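4.2 What the attendants kept for themselves

The Brorum trial put two-armed garment handling into guest rooms at the Flirkstead, a 200-room hotel whose housekeeping staff had been hanging and folding guests' left-out clothing by hand for as long as anyone on the roster could remember. We spent 7 weeks on the floors with them, ending in December, and it was a joy to do.

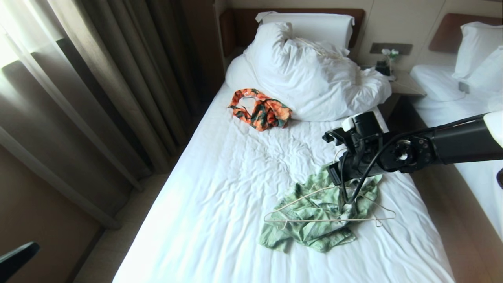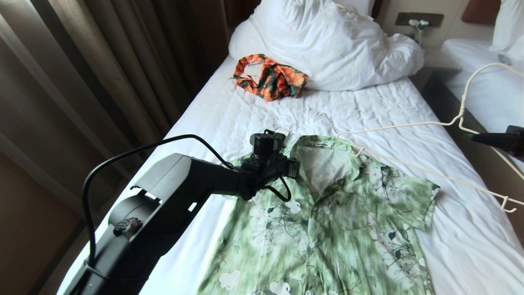 Figure 3. Hanging task in a twin room: gripper, green patterned shirt and hanger on the bed.

Our interest lies in how the job was re-divided once the arms arrived. Attendants had expected to lose the clothing work entirely, and several told us they wouldn't miss it. What happened was far more interesting! They began to sort garments by who should handle them, and they argued about it with real skill. A shirt spread out on the sheet, like the green one in Figure 3, was readily handed over to the machine along with its hanger; something left in a crumple, like the orange garment farther up the same bed, started a conversation. Rūta Bite, a floor supervisor, called this "reading the bed", and her phrase spread quickly through the day shift. By the third week new starters were being taught it alongside linen counts and trolley loading. Attendants also asked for the labour of judging garments to be recognised in their job descriptions, a request we strongly support and return to in Section 5. The Plelcombe site, where sorting was assigned centrally from an office, produced none of this talk, and staff there described the same equipment as something that got in their way.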